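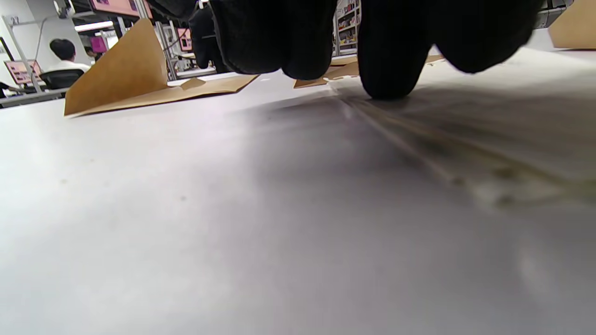

A gloved hand over the tabletop.

Search Brimeo Type and press enter
7 shares 0 comments

Keeping seed alive in paper

The Girkside seed library lends 342 varieties, mostly beans, peas and old brassicas. Its records manager met us to talk about storage, a subject on which she has firm views.

"Moisture does more damage than age," she said. "A bean at eight percent will sit for years. Leave the same bean at fourteen and you lose a good part of the lot by the second spring."

Lots arrive in September and are dried over silica gel at room temperature. The library used to run a heated cabinet from Zonddale, which she retired after a batch of peas cracked.

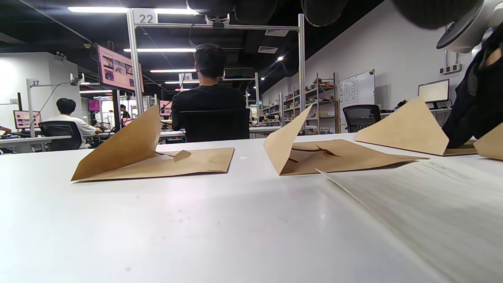
"Slow drying takes up shelf space, and I accept that. The peas come out whole."

Each lot is then weighed, numbered and entered in Peng, the catalog software the library moved to last year. It holds 1,481 records, of which 1,067 have a germination result attached. The rest are waiting for bench time. 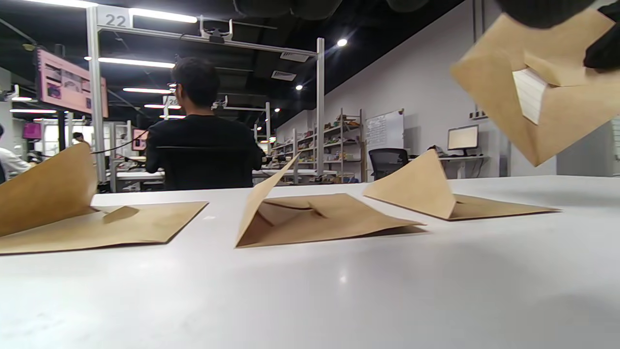 How often is a lot tested?

"Every third year for legumes, every second for onions and parsnips. Parsnip is poor after one year whatever you do with it."

A lot that falls below sixty percent is flagged for regrowing. Growers are asked to isolate squash by hand pollination and to report how many plants they saved from. 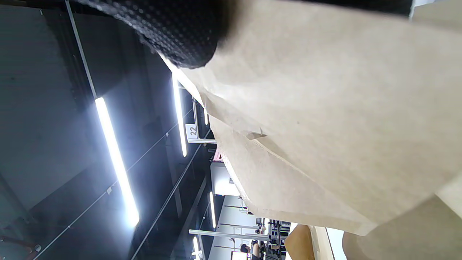
What should a home gardener do with leftover seed?

"Dry it, label it with the year, and put it in a closed jar in the refrigerator. Let the jar warm up before you open it."

Last updated 17 Nov 2025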